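Cuaderno de taller, serigrafía. Abril
Encargo Paltidness, segunda entrada

Sigue el asunto del naranja. El cliente quiere 250 paños de cocina con fruta, a dos tintas, y quiere que el naranja sea «alegre pero adulto». Lo he buscado en la carta de color y no viene.

Como referencia de tono y de densidad de dibujo me quedo con el mantel de los caquis, que tiene el naranja sobre fondo pálido, justo el problema que tenemos nosotros.

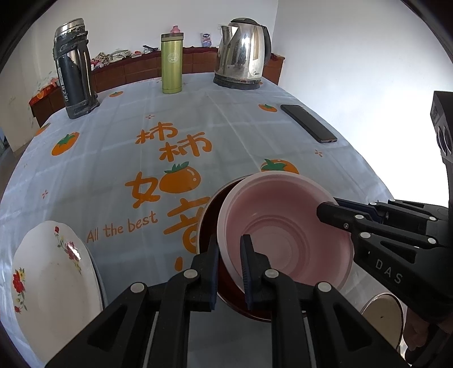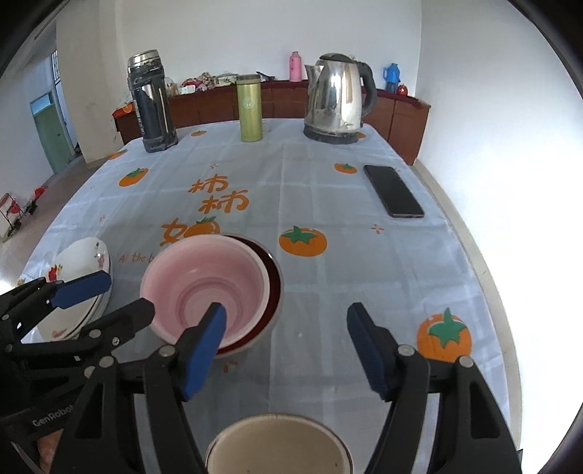

Mantel de los caquis, con el 柿柿 en naranja sobre fondo azul pálido y blanco.

Lo que me interesa del mantel: un naranja sobre azul muy claro parece más naranja de lo que es. Sobre nuestro crudo, la misma mezcla se va a teja. Conclusión provisional, dejar de comparar muestras en crudo con referencias en azul y extrañarse del resultado, cosa que llevo haciendo desde la entrada anterior.

Mezclas

Base Hulex al agua, la opaca. La transparente la probé el primer día y el crudo se la come; queda un color de vendaje antiguo.

Mezcla A: amarillo cálido con una punta de rojo. Bonita en el bote. En tela, zanahoria de dibujos animados.
Mezcla B: la A con un poco de marrón. Adulta, sí. Alegre, no. Parece el uniforme de una compañía de autobuses.
Mezcla C: la A con más rojo y una gota de blanco. De momento es la buena. En húmedo asusta, baja al secar. Quien la vea en el cubo que no la «corrija», por favor. Ya ha pasado una vez y hubo que tirar el cubo.

He dejado un retal de cada una clavado en el corcho, con la letra por detrás. Por detrás porque por delante el cliente elige por la letra.

Pantallas

La pantalla de la fruta salió bien a la segunda. La primera se veló porque alguien (yo) abrió la puerta para ver si ya estaba. Emulsión Hulex nueva, del bote con la tapa rota; extiende mejor que la de antes y tarda más en secar, así que no vale lo de emulsionar después de comer y exponer antes de irse. Emulsionar por la tarde, dejar toda la noche en horizontal, cara de impresión abajo, y exponer a primera hora.

La pantalla de las hojas tiene un poro cerca del borde izquierdo. Tapado con bloqueador. Revisarlo en cada limpieza, que se abre cuando quiere y deja un punto verde en medio del blanco. El primer punto verde lo tomé por una errata del diseño y casi escribo al cliente para felicitarle por el detalle.

Malla: para la fruta uso la más abierta que tenemos. Para las hojas, la siguiente. Intenté hacerlo todo con la misma por pereza y los nervios de las hojas se cerraron. Parecían espinacas.

Registro

Aquí se ha ido el día. El archivo viene con la hoja encajada exactamente contra la fruta, sin solape ninguno, obra de una persona que trabaja en pantalla y es feliz. En tela, al menor movimiento, aparece una rendija de crudo entre el verde y el naranja. He añadido un solape de 2 mm por debajo del verde y desde entonces duermo mejor. El verde sobre el naranja oscurece un poco en la línea de contacto, pero parece sombra y a lo mejor hasta nos lo elogian.

El tope derecho de la mesa Culatness tiene holgura. No mucha, lo justo para que el fallo parezca culpa del operario. Lo he apretado, se afloja solo tras unas cuantas pasadas. Le he puesto un trozo de cartón doblado, solución que el fabricante no contempla y que funciona mejor que el tornillo. No quitar el cartón. He escrito NO QUITAR en el cartón. En el anterior también lo ponía.

Otra cosa: el paño no es cuadrado. Ninguno lo es. El proveedor los corta siguiendo el hilo, o siguiendo una intuición, y el dobladillo tira hacia dentro en una esquina. Si se centra por el dobladillo, la fruta queda torcida; si se centra por el hilo, queda recto el dibujo y torcido el paño. He decidido centrar por el borde de abajo, que es el que se ve colgado, y que el de arriba se las apañe.

Adhesivo de mesa: una pasada fina. La de ayer era demasiado y el paño se levantaba con ruido de esparadrapo, estirándose lo suficiente para estropear el segundo color.

Secado y fijado

Entre tinta y tinta, pistola de aire, en movimiento. Si se queda quieta en un sitio, la tela encoge ahí y el registro se va justo donde más se nota.

Fijado final en el horno Potgieter. La ficha de la tinta da un intervalo generoso y el horno tiene su propia opinión. Con el mando en lo que él llama temperatura media, el termómetro de cinta marca 152 grados en el centro y bastante menos junto a la puerta. Con esa temperatura y la cinta en la velocidad lenta, el naranja aguanta el frote en seco y también en mojado, siempre que el paño pase por el centro. Los que pasaron pegados a la puerta soltaron color en el trapo blanco. De modo que una sola fila, por en medio, aunque quepan dos y aunque dé rabia.

Si huele a tostado, es el crudo y no la tinta. Subir la velocidad un punto y fingir que era una prueba.

Prueba de lavado

Lavadora de abajo, programa normal, con una toalla vieja para que haya roce. La mezcla C sale un poco más mate, nada grave, incluso mejora. La A sigue siendo zanahoria. La B ha ganado y eso me molesta. El verde no se mueve.

Pendiente repetir con el detergente agresivo, el del bote sin etiqueta que todos sabemos cuál es.

Mermas

De la tirada de prueba han salido casi 17 inservibles, digo casi porque hay uno sobre el que no nos ponemos de acuerdo. Tiene la hoja desplazada hacia arriba y da la impresión de que la fruta se quita el sombrero. A mí me gusta. Está en la caja de mermas con una nota que dice «discutible».

Pedir tela de sobra para la tirada buena. El cliente cuenta los paños, lo sabemos de la otra vez.

Correo de Paltidness

Recibido mientras limpiaba la rasqueta. Preguntan si el naranja podría ser «un poco menos naranja» y si estamos a tiempo de añadir una frase. Sobre lo primero, les mando el retal de la C sin decir nada y veremos. Sobre lo segundo, depende de la frase. Si va en naranja y cabe en la misma pantalla, se puede; si la quieren en un tercer color, hay que rehacer presupuesto y yo no estaba aquí cuando llamaron.

Aviso para quien conteste: que manden el texto cerrado y con los acentos puestos. En el encargo de los delantales lo corrigieron tres veces después de expuesta la pantalla, y la última corrección devolvía el texto a como estaba al principio.

Para mañana

Limpiar la pantalla de la fruta con agua templada, nada de la pistola de presión a bocajarro.
Mirar el poro.
Mezclar C para toda la tirada en un solo cubo, pesando, y apuntar el peso en la tapa y en este cuaderno, no en la mano.
Comprar cinta de la ancha. La que hay deja pegamento en el marco y se despega de todo lo demás.
Encontrar la espátula buena. Hoy he mezclado con una cuchara de la cocina, que ya no debe volver a la cocina. Está marcada con cinta azul.

Añadido a las 19:40. La espátula estaba dentro del cubo de la mezcla B.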